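Jaststead Playroom, Sunday close-down walk-through, 25th March

Checked by me, start to finish, with a cup of tea on the go. Same sheet as always: OK, Fix, or Watch, then whatever I feel like adding. I know the comments are supposed to be short. Sorry!

FRONT DOOR AND HALL

1. Door closes by itself and latches
OK. A bit slow on the last inch but it gets there.

2. Mat flat, no curled corners
Fix. The corner nearest the coat hooks is up again. I pressed it down with my foot and it came right back up, so that was a waste of everybody's time. Needs the double-sided tape from the office drawer.

3. Coat hooks tight
OK. I hung off every one of them (well, leaned).

4. Walkway clear
OK after I moved two scooters and a wet umbrella.

5. Exit sign lit
OK.

PLAY AREA

6. Foam mats, no gaps or tears
Watch. There's a split starting on the mat by the bookcase, maybe as long as my thumb. Not a trip hazard yet, but little fingers will find it and then we'll have foam crumbs everywhere, and I really do not want anybody eating those.

7. Bookcase fixed to wall
OK. Gave it a good shove. I'm still happy we got those Kuroda brackets put in back in October, the old ones used to creak when you took a book off the top shelf.

8. Outlet covers in place
Fix. One missing behind the beanbags. I put a spare in, so it's fine for now, but that was the last spare. Order more.

9. Small parts picked up off the floor
OK now. Found a marble under the radiator, a doll's shoe, and a button that might be off my own cardigan.

10. Blind cords up and out of reach
OK. Both wound up on their cleats.

SNACK TABLE

This one always gets the longest comments and I'm not going to pretend otherwise. I do it item by item before anything gets wiped, so I can see what people leave out.

11. Table steady, no wobble
OK. Pushed down on all four corners. The folded cardboard under the back leg is holding up, though one day I'd like a table that doesn't need folded cardboard.

12. Tablecloth lying flat, not hanging low enough to grab
OK. I love this cloth, the pink one with the airplanes and the hot air balloon. It does ride up on one side if people lean on it, so please tug it straight when you set up. If a toddler can get a fistful of the edge, it's too low.

13. Drinks standing up or put away
Fix. The red can and the green bottle were both lying on their sides, and the bottle had no cap on it. Cans and bottles roll, especially on a table that's relying on cardboard, and a can rolling off the edge at toddler head height is exactly the sort of thing this sheet is for. Stand them up, or better still get them off the table as soon as people are done. 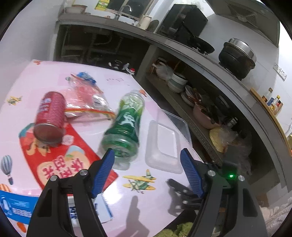
The cap thing bugs me more than the rolling, to be fair. A loose bottle cap is just the right size to go in a mouth. So the rule is the cap goes back on the bottle, and if you can't find the cap, you look until you can. I did the floor on hands and knees and didn't come up with one. Whoever opens up next, please take another look, behind the table legs too.

14. Plastic bags off the table and out of reach
Fix. One crumpled clear bag with things still in it, and a rainbow-striped strap lying across it. I'd mark either one of those down on its own. Bags go up in the high cupboard, full or not. Straps and ribbons and anything else long and loopy go up there with them. I know it's pretty. It can be pretty in the cupboard.

15. Packaging kept for allergy checks
Watch. The big red package with the strawberries on it has Chinese lettering, and I can't read it. I'm not saying don't bring it, the kids go wild for anything with fruit on the front! But somebody who can read the ingredients needs to go through them before it's shared, and then stick a note on it in English. We have one nut allergy and one milk allergy in the Sunday group and I'm not guessing.

16. Containers whole, no cracked edges
OK. I ran a finger around the rim of the clear rectangular one and it's smooth. It was empty, so it can go back on the shelf after a wash. If you ever feel a crack, just toss it, we have a whole tower of them.

17. Choking check on snacks
OK. Grapes were cut the long way, thank you to whoever did that.

KITCHENETTE

18. Kettle pushed back, cord not hanging over
Fix. Cord was hanging. I've said it before and I'll keep saying it. Tuck it behind the bread bin.

19. Fridge cold enough
OK. 35 on the little thermometer, and nothing in there smells.

20. Cleaning sprays locked up
OK. Locked, key on the hook, hook way up high.

21. Fire extinguisher, needle in the green
OK. The tag says 282, which matches the number on our list. Pin is in.

22. Smoke alarm test
OK. Very loud. I spilled my tea.

RESTROOM

23. Step stool, rubber feet on
Watch. All on, but one is twisting loose. The Plomirov stools come with spare feet and I'm sure we kept them somewhere sensible. If you know where sensible is, write it on the board.

24. Water not too hot
OK. Warm, comfy, held my hand under for a good while.

25. Floor dry
OK.

TO DO BEFORE WE OPEN AGAIN

Tape for the hall mat.
Outlet covers, a whole pack this time.
Second look for the bottle cap.
Ingredients on the strawberry package read and written up.
Stool foot.
Kettle cord (you know who you are, and some days it's me).

One more note while I have the pen. It took me far longer to get around the snack table than the rest of the play area, and almost all of that was stuff that could have gone away while people were still chatting. I'm going to put a bin and a tray at the end of the table next time, bin for trash, tray for anything going home. Cans and bottles get rinsed and go in the Alell crate by the back door. If the tray works I'll add it to the sheet as its own line, and if it doesn't I'll go back to nagging.

Sheet is clipped inside the kitchenette cupboard, left-hand door. Pen is on a string. Please leave the pen on the string.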